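Filed under: Short Stories / Travel & Elsewhere

I took the night train to Flarkimholm because it was cheap, and because my aunt had left me a house there that I'd never seen. Well, half a house. The other half belonged to a man in Zurnik who wrote me very polite letters and wanted to buy me out for 2000, which sounded like a lot until I looked up what a decent bicycle costs these days.

The woman opposite me had got on at Hladun with a birdcage wrapped in a tablecloth. I didn't ask. You learn not to ask on that line, or you end up hearing the whole thing, and then it's three in the morning and you know all there is to know about somebody's gallstones.

"It's a clock," she said, just past the second tunnel.

"Oh," I said.

"My husband's. It stopped when he did, so I'm taking it to be mended." She lifted a corner of the cloth and there it was, a fat little brass clock sitting on the perch where a canary ought to be. "It gets knocked about in a bag, you see."

I did see! It was the most sensible thing I'd heard in weeks. I told her about the house then, and the polite man, and how I couldn't remember my aunt's voice however hard I tried, only her cough.
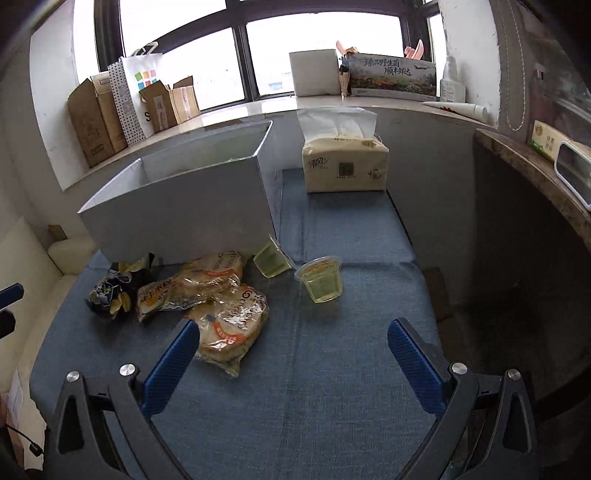 She thought about it all the way to Vodutora, chewing. Then she said I should sleep in the house for 9 nights before I signed anything, and that on the last one I'd know, and if I didn't know I should ask for more money.

"How much more?"

"Say 2774. An odd number frightens them."

She got off before it was light, holding the cage out in front of her like a lantern. I moved over to her seat, which was still warm, and somewhere after the river I heard my aunt, quite clearly, telling me to sit up straight.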